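HOME AND FAMILY SKILLS 130
Unit 4 Handout: Sorting and Storing Small Household Items
Instructor: Rania Ashour
Monday, November 16, 2020

Read this before lab. Bring a pencil and the sorting sheet from last week. If you missed last week, blank sheets are in the tray by the door of Room 41.

1. What a mixed bin is

A mixed bin is any container that holds items from more than one group. Most homes have at least one. It usually starts as a toy basket or a laundry basket and picks up other things over time: a burp cloth, an empty can, a ball from the yard. The bin still looks tidy from across the room, so it doesn't get emptied.

The trouble shows up when someone needs one item. They dig, the top layer goes on the floor, and everything goes back in a different order. In the Barkbridge reading, look at the part on "search time" and note how the author separates finding an item from putting it back. We will use both terms on the quiz in December.

2. Open baskets and closed boxes

Wire mesh lets you see some of what is inside and lets air through. It works well for fabric and for light toys. Very small parts can slip through a wide grid, and thin straps or loose threads catch on it. A closed box hides its contents, so it needs a label. Solid boxes stack better than mesh baskets do.

Fill level matters more than the type of container. The course rule is to stop a hand's width below the rim. When a basket is full to the brim, the soft things on top cover the hard things underneath, and you can no longer tell what you have.
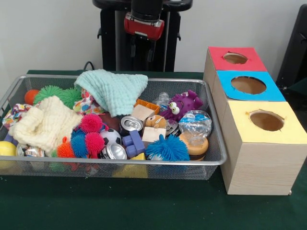
3. The four groups

Use these four groups for every bin in this unit. Don't add a "miscellaneous" group.

Fabric. Muslin cloths, printed cloths, blankets, anything that folds. Take fabric out first. Shake each piece over the table before you fold it, because small toys get caught in the folds.

Balls and soft toys. Sports balls, small play balls, rubbery puffer balls, stuffed toys. Puffer balls pick up lint and hair, so keep them away from fabric. Wash them in warm water with a drop of dish soap and let them air dry on a towel.

Hard toys and boxes. Blocks, cube boxes, cars, puzzle pieces. Keep sets together. If a box has a lid, open it and check inside before you put it in this group.

Household and discard. Cans, wrappers, kitchen items, batteries, pens. Most of these never belonged in the bin. Crumpled cans go to recycling, and you should check them for sharp edges before handling. Kitchen items go back to the kitchen the same day.

4. Lab procedure

Work in pairs. One person sorts and the other writes. Trade places halfway through.

Step 1. Clear the table next to your basket. You need enough space for four piles.
Step 2. Before touching anything, write down what you can identify from above. This is your surface list.
Step 3. Lift out the fabric, one piece at a time. Shake, fold, set aside.
Step 4. Remove the remaining items by hand. Don't tip the basket over. Round items roll off the table and you lose the order of the layers.
Step 5. Write the full list by group.
Step 6. Compare the two lists. Mark every item that was missing from the surface list.
Step 7. Wipe the empty basket, including the corners and under the rim.
Step 8. Choose a container for each group and repack. Leave the discard pile out.

You have 10 minutes for Steps 1 and 2. The rest of the period is for Steps 3 through 8.

5. To hand in

Both lists, stapled, with both names on each page. Add one paragraph on which group you would store within a child's reach and which you would store higher up. Give the age of the child you have in mind. Last term several pairs left the age out and lost points for it.

Reading for next time: Bataineh, the chapter on closets and shelving, through the section on hooks. Skip the review questions.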